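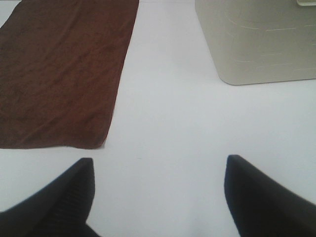
深棕色毛巾，平铺在白色桌面上

Sokdale 毛巾使用半年评测：买了一套棕色的，说说值不值

家里上一批毛巾用了三年多，边上开始脱线，擦脸的时候觉得硬。换毛巾这件事我拖了很久，主要是不知道买什么。超市里十几块一条的用不住，商场里一百多一条的又下不了手。去年冬天看了几家，最后下单了 Sokdale 的一套，两条浴巾、几条面巾，颜色选的深棕。用到五月，正好半年，写一下感受。自己花钱买的，没有人让我写。

先说为什么选深色。我以前一直买白的和浅灰的，白毛巾头两个月确实好看，之后就是发黄、发灰，沾了洗面奶和防晒霜的地方会有一块一块的印子。用含氯的漂白剂能救回来一次两次，再多纤维就伤了。深色毛巾不存在这个问题，脏了也看不出来。缺点也在这里，脏了看不出来，所以得自己记着洗。我现在固定面巾三天一洗，浴巾一周一洗，夏天再勤一点。

包装

没有礼盒，一个牛皮纸套，里面薄薄一层纸隔着。拆开有一点布料味，不刺鼻，过一遍水就没了。吊牌上写了成分和洗涤方法，中英文都有，字偏小。每条毛巾侧边有一个挂环，缝得比较牢，半年下来一个都没掉。我之前那批毛巾的挂环是第一个坏的地方，所以这一点我比较在意。

掉色

这是买深色毛巾最担心的事，单独说。

第一次洗，我按吊牌上说的单独冷水手洗，水是明显的茶色。第二次还有，淡了很多。第三次放进洗衣机，和几双旧的深色袜子一起洗，出来以后拿一张白纸巾在毛巾上用力擦，纸巾上有很浅的一点颜色。第五次以后再擦就没有了。从那以后我和其他深色衣服混洗，没有出过问题。和白衣服混洗我没有试过，也不打算试。

网上有人说用盐水或者白醋泡一晚上可以固色。我拿一条面巾泡了盐水，另外一条没泡，半年后放在一起看，颜色没有区别。盐和醋对现在常用的染料大概没什么作用，该掉的浮色多洗几次自然就掉完了，不用费这个劲。

吸水

新毛巾不吸水，这个各家都差不多，因为出厂的时候加了柔软剂，摸着舒服，水在表面打滑。Sokdale 这套也一样，头一个星期擦头发要擦很久，有点着急。洗到第四次左右明显好了，现在一条面巾擦干短发没有问题，长发可能要用浴巾。

我对比的是之前买过的 Ernham 的面巾，那个更厚，拿在手里有分量，吸水量也更大，但是干得特别慢。南方梅雨季节，Ernham 那条早上用过，晚上摸还是潮的，第二天就有味道。Sokdale 这条薄一些，早上用完，挂在卫生间里，傍晚基本干了。如果卫生间有窗或者有烘干机，我觉得厚的更舒服；像我家这种暗卫，薄一点实用。

掉毛

有，头两次洗比较多，洗衣机的过滤袋里能抓出一小团棕色的绒。之后逐渐减少，两个月以后基本没有。擦脸的时候胡茬上偶尔会挂一点，头一个月有这个情况。如果介意，建议第一次洗完以后用力抖一抖再晾，晾干了再抖一次，会少很多。

手感

刚到手时很软，半年后比新的时候硬了一点，还在可以接受的范围。我家水质偏硬，水壶一个月就结一层水垢，毛巾变硬和这个有很大关系。试过几个办法：

柔顺剂，用完确实软，但吸水变差，用了两次就停了。

小苏打，洗的时候加一勺，没什么感觉，也没坏处。

柠檬酸，漂洗的时候加一小勺，有用，手感恢复了不少。现在每个月用一次。注意不要和含氯的漂白剂一起用，会产生有毒的气体。

烘干机，效果最好。我家没有，拿了两条浴巾去楼下自助洗衣店烘过，蓬松得和新的一样，回来用了几天又慢慢塌下去。

颜色

商品页上叫可可棕。页面图偏黄，实物偏红一点，有些接近铁锈色。不同光线下差别挺大，卫生间的暖光灯下显得很深，拿到阳台上看就亮一些，能看出红调。我个人喜欢实物的颜色。如果是想配浴室里木色的柜子，建议先买一条面巾回来比一下，别直接买整套。

半年后有没有褪色？挂在阳台晒得多的那条浴巾，折在外面的一侧比里面的浅一点，摊开并排看能看出来，平时不会注意。后来我改成反面朝外晒，或者挂在阴面，没有再加重。

尺寸和缩水

刚买来没有量，后悔了。凭感觉浴巾洗过以后短了一点，围在身上还够。面巾的宽度刚好能搭在我家的毛巾杆上，对折不拖地。个子高的人买浴巾，建议直接选加大的那一款。

关于边缘，四边是双层折边，走线比较直。有一条面巾收到时角上有个线头，自己剪掉了，后面没有脱开。中间没有装饰带，这个我很喜欢。很多毛巾靠近两头有一条织得很密的花边，洗几次以后那一条会缩，整条毛巾就不平，像腰带勒住一样。没有装饰带的毛巾，叠起来也整齐。

价格和售后

一套下来我付了一百多，有活动，平时要贵一些。活动隔一阵就有，不急用可以等。运费另算，这点不太大方。

我买之前问过客服两个问题，一个是能不能进烘干机，一个是能不能用热水。第一个回得很快，说可以，用低温。第二个过了半天才回，让我看吊牌。吊牌上写的是最高四十度。退换货我没有经历过，不评价。

和另外两家的比较

Ernham 前面说过，厚，重，吸水好，干得慢，价格高出不少。浅色系做得漂亮，深色的只有一种藏青。适合冬天，适合有烘干机的家庭。

Skulmont 我只买过一条方巾，放在厨房擦手。它织得很松，孔大，干得最快，擦手可以，擦脸觉得粗。便宜，坏了不心疼。到现在勾了两处丝，都是挂在水槽旁边的钩子上时弄的。

Sokdale 在两者中间。哪一项都不是最好，日常用下来最省事。

几点使用上的建议

新毛巾先洗两到三遍再用，尤其是深色。

洗衣液少放。毛巾发硬发黏，很多时候是洗衣液没有漂干净。我现在放的量是瓶盖刻度的一半，加一次漂洗。

洗衣机别塞满。毛巾吸了水很沉，塞满了洗不开，脱水时机器还会走位。

勾丝了用剪刀剪掉，不要扯。毛圈织物扯一根会带出来一长条。

潮的毛巾不要叠起来放，也不要扔在脏衣篮里过夜。先搭在哪里晾一晾，有空再洗。

旧毛巾别急着扔，裁开了擦灶台、擦鞋都好用，裁的时候边上会掉毛，拿到阳台上裁。

优点：干得快；没有装饰带，不变形；挂环结实；深棕色耐脏。

缺点：前几次掉色明显，必须单独洗；新的时候不吸水；实物颜色和页面图有差距；运费另算。

会不会再买：面巾会，等现在这批旧了还买同款，颜色可能换成灰绿。浴巾不一定，冬天洗完澡还是想要厚一点的，下次可能会看看 Ernham 的加厚款打折时多少钱。

补充一条：评论区有人问能不能给小孩用。我家没有小孩，没办法回答，建议给小孩还是买浅色的，不用担心浮色。另外有人问面巾能不能拿来当健身毛巾，可以，我带去过健身房，铺在器械的靠背上，大小刚好盖住，回家当天就洗。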